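Toaster oven task with a robot arm - what rules do you use for resets and what counts as a success?

Posted in Home and Kitchen Automation

delero_bench

I am writing up the working rules for a small kitchen setup and would like to hear what other people do before I lock ours down. We have one arm on a counter with a toaster oven, and the job is to move a roll between a plate and the oven rack. The oven stays unplugged. We are only working on the handling, so there is no heat involved in any of it.

There are three of us taking turns at the controls and we don't agree on the small stuff. One person says the run is good if the roll ends up anywhere on the rack. Another wants it in the middle. I have been failing any run where the arm touches the door at all, and the other two have not, so our success rate changes depending on who had the shift. Last Wednesday we did 93 runs and when we went back through them afterward we could not agree on 28.

The other thing is the starting position. We have been putting everything back by eye. Our draft rule sheet says "door open, rack out, one roll" and leaves it there.
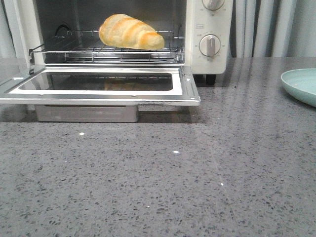

Pillay wrote back in the thread on our old board that a rule sheet with no written fail conditions is a wish list, and that we should throw out the 28 and start over. I don't want to throw them out if there is a decent way to relabel them. So I have two things to ask. What do you write down for the start position, and how do you score a run where the roll got where it was going but something else went wrong on the way? We also have no rule for when to replace the roll. They get hard after a day and crumble, and I think it changes the grip.

Asked in October, 2 replies and a comment

barero

We went through this with a microwave and later with a toaster oven, so I can tell you what ended up in our sheet. Some of it will not fit your setup.

Start position. Write it so a new person could set it up with you out of the building. "Rack out" is no good. We put two small marks on the guide and the front bar of the rack has to sit between them. For the door we wrote "fully open, resting on its stop, not held." If yours can stop partway you need to say which position you want. For the roll, we say which way the long side points and give a range. We do not start it in the same spot every time. A fixed spot is easier to reset but then you only know the arm can do that one spot. We keep a list of 8 start positions and go down the list in order. People picking "randomly" tend to pick the easy ones.

Also write down what is allowed to be on the counter. If a dish is part of the job, it gets a line in the sheet. If it is not part of the job, either take it off or say it stays, and keep it that way for the whole session. We had a week of data where a cup came and went and it was a pain to sort out later.

Scoring. Stop using one yes or no for everything. We use two columns. The first is whether the object got to the goal, with the goal written out (ours is "fully supported by the rack, not hanging over the front bar, gripper open and clear"). The second column is for faults, and it gets filled in whether the run passed or not. Ours are:

D - touched the door with more than a brush
R - moved the rack out of its marks
C - crushed or tore the item
H - operator had to put a hand in
S - stop button used

H and S are automatic fails. C is a fail for us since the item is food. D and R are recorded, and you decide at the end whether you care. For a hinged door on a light appliance I would care. Pushing down on an open door can tip some of these ovens forward, and a light oven will slide before it tips. Put something under the feet or fix it down, and write in the sheet that it is fixed.

About your 28. If you have video, relabel them with the new columns. Two people do it separately without seeing each other's marks, then you compare. Where they still don't match, mark the run "unclear" and leave it out of the rate, but keep it in the folder and report how many there were. Do not let the person who ran it make the final call. And relabel the other 65 as well, otherwise you have two standards in one set.

Rolls. Replace at the start of every session and after any C. Write the type of roll and the replacement time in the log. Some groups use a foam one so it never changes, which is fine for practice, but I would not mix foam runs and bread runs under one name.

lokex user 3115

just unplug it and tape the cord end to the back so you can see it from the front. people say "it's unplugged" and then somebody plugs it in to make lunch. we have a rule that the oven used for robot stuff is never used for food, ever. same with the bread, it goes in the trash after.

for scoring we only do pass/fail and it's been fine. if you have to argue about it, it's a fail. saves a lot of time.

delero_bench (comment on both)

Thanks. The cord is going on the sheet today, we had it written as "off" and that could mean anything.

I like the fault column and will use most of it. On the fixed start list, do you go through all 8 with one operator before switching, or does each operator get some? Ours switch every hour, so one person could end up with all the hard ones.

"If you argue it's a fail" is close to what I wanted to do, but I tried it on the 28 and it pulls the rate down a lot for things like a light brush on the door. I would sooner have the fault written down and the pass left alone.

barero

Each operator does the full list before handing over, even if it runs past the hour. If they have to stop in the middle, the next person starts again from position one and the short list gets tagged as incomplete. We still use the runs from it. We just don't use them to compare people.

One more I forgot. Put a version number on the sheet and write it in the log with every session. Ours changed four times in the first month, and without the number we could not have said which runs were done under which rules. When you change a rule, change it between sessions.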